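Bananas on the turn

Every household has a banana optimist, who buys for the week and eats for two days. In ours it's me. The rest end up in the bowl, going freckled, then brown, then a colour the paint people would call Tikcombe Taupe and charge extra for.

A few things I've learnt. Line the bowl with a sheet of kitchen paper, crumpled a bit so the fruit isn't sitting flat on hard china. It catches any weeping and saves you scrubbing. Change it when it looks sorry for itself. 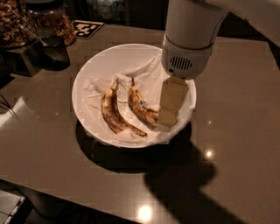

Keep the old ones away from the new bunch, and well away from avocados unless you want those ripe by teatime. Pick the sticker off before you freeze anything. I once baked one into a loaf and Þórey Bergmann got it in her slice, and she still brings it up.

To freeze, peel first. A banana frozen in its skin is a job for a chisel. Chop, bag, and write the month on it. My oldest bag says February and doesn't say which one.

For a loaf you want 4 small ones, or 3 if they're whoppers. Mash with a fork. The blender makes glue, and then you've got the blender to wash.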